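From: Asuka Nagano
To: shop-robotics list
Subject: Re: gripper offsets, and is anyone still simulating first?

Hello all,

Sorry for the slow answer, I've had this half written since lunch and then the kettle boiled and then my sister called, and you know how that goes. I'm putting my replies under the quoted bits so it stays readable.

> Asuka, you mentioned at the last open evening that you were doing
> the whole kitchen in simulation before bolting anything down. Is it
> worth the trouble? I have the Jiltano arm on my bench at home and I'm
> tempted to just clamp it to the counter and go. My gripper closes
> 6 mm short of where I tell it to and I'm tired of chasing it.

Please don't clamp it to the counter yet! I say this with love, having cracked a tile that way in January (the tile was mine, thank goodness, and I'd never liked it). Yes, I think it's worth the trouble, at least for the reaching part. For the gripping part I'm less sure, and I'll get to that.

About your 6 mm. I had very nearly the same thing and spent two evenings blaming the calibration. Have a look at the tool offset in your config file before you touch anything else. The Camix adapter plate has its own thickness, and if you started from the default file, that thickness isn't in there. Measure the plate you have, put it in, and run your test again with something soft between the fingers. I used a folded dish towel.

> Also, what are you using for the kitchen itself? Did you model it
> from scratch?

Oh no, I don't have the patience. I started from a ready-made kitchen in Avemow and changed what I needed. The arm stands in front of the lower cabinets, with the cooktop set into the counter behind it, and I've left the toaster and the other clutter where they were. My first version had a bare counter and everything worked beautifully, and then I put things back and the elbow wanted to go straight through the toaster. So now the clutter stays in, and so do the open cabinet doors, which I'd been closing out of tidiness (my mother would be proud) even though doors in my real kitchen are open half the day.
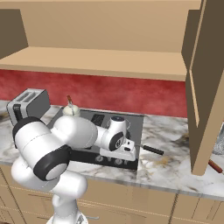
The task I keep coming back to is the frying pan, and the handle is where I'd love some help from this list. It's slim and it comes out past the edge of the cooktop, so there's a good bit of it to aim for, but I can't decide on the approach. From straight above, the fingers have room and the planner is happy. From the side I think the grip would be better for lifting, only then the wrist gets close to the counter and I lose most of my planned paths. Out of 226 runs this month, 80 ended with no path found at all, nearly all of those from the side. Has anyone tried coming in from above and then tilting once the fingers are closed? Bañuelos has a longer set of fingers in their catalog and I'm wondering if that would buy me enough clearance, or just give me something new to bump into things with.

And the caution I promised: I don't trust my friction numbers one bit. A pan that stays put in simulation may well slide around on a real stove, so when you do get to the real arm, go slowly, keep the burners off and have a hand on the stop button.

If you'd like my config file, write me off list and I'll send it along with my notes, such as they are. I'm usually at the shop until 6, and you're very welcome to bring the gripper by so we can measure that plate together.

Warmly,
Asuka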